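Talk notes – selling small things online without losing the plot
October 4, 2024

Slow down at the start. I always gabble the first minute. Say hello, say where the loos are, get going.

So, I run a little shop called Pritow. I sell accessories, mostly bits for phones, and I've been at it long enough to have made most of the mistakes I'm going to talk about tonight. The big one is postage. If you only write one thing down, write down what it costs you to post your best seller, packaging and all, and look at that number every month.

Tell the December story here. I'd put free delivery on everything over the holidays – felt very generous, very festive – and got nearly 2,000 orders. Lovely! Then I sat down with the figures and found I'd paid people to take half of it off my hands. (Pause, they usually laugh. If they don't, carry on anyway.)

What I do now is dull but it works. I've got a spreadsheet called Kosine, don't ask, and every product has a line in it with the cost, the weight and the size of the envelope it goes in. Anything that tips over into the next size up gets a second look before I order more.
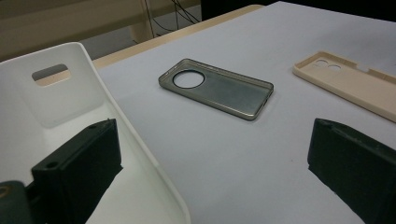 Should you offer free delivery at all? I'd say only once you've put the postage into the price, and then try it on one product for 18 days before you touch the rest.

Returns next. Keep this bit short, I went on far too long at the Pruda evening. Mine dropped when I started putting the model name first in the title, before the colour, before anything. People skim on their phones on the bus and buy the wrong size, and then they're cross with you. Fair enough, I'd be cross too.

Ordering stock: start small. My supplier, Kawaguchi, wanted me to take 1,000 of everything and I nearly said yes because the unit price looked so good. Ask for less. Ask twice if you have to, and get the answer in writing.

Then questions. Repeat each one back so the people at the rear can hear it. Spreadsheet template is on the table by the door, take one on your way out.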